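Imprimer | Envoyer par e-mail
Temps de lecture : 2 min
Rechercher sur le site OK

Appel à participants : pliage de textiles sur table

Sarex cherche des personnes pour participer à une étude sur le pliage du linge et des petits tissus. L'étude se déroule en octobre dans les locaux de Plurnley, le matin de 9 h à 12 h.

Nous ne demandons pas de diplôme ni d'expérience dans la blanchisserie. Il faut être majeur, pouvoir rester debout pendant une séance de 110 minutes (avec une pause au milieu) et accepter de travailler dans une grande salle partagée, où il y a parfois du bruit. Les gauchers sont les bienvenus - ils nous manquent encore.

Pendant la séance, vous prenez un tissu froissé, vous l'étalez, vous le pliez selon la consigne et vous le posez à plat plus loin sur la table. Ensuite vous recommencez avec un autre. On compte presque 200 pliages par personne, mais la vitesse n'est pas notée. Il est préférable d'enlever les bagues et de porter des manches courtes.

L'indemnité est de 300 euros pour la série complète de deux séances, versée après la seconde. Le café et l'eau sont offerts, le repas n'est pas compris. 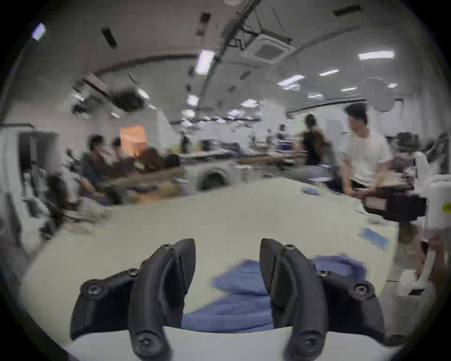
Nam nous a écrit après sa première série que le plus difficile est de garder les bords alignés avec les tissus très souples, et qu'il vaut mieux bien lisser avec la main avant le premier pli.

Pour vous inscrire, envoyez un court message à Sarex avec l'objet « Pliage », vos matinées disponibles et votre main dominante. Nous répondons à toutes les candidatures, aussi quand la réponse est négative.

Imprimer | Envoyer par e-mail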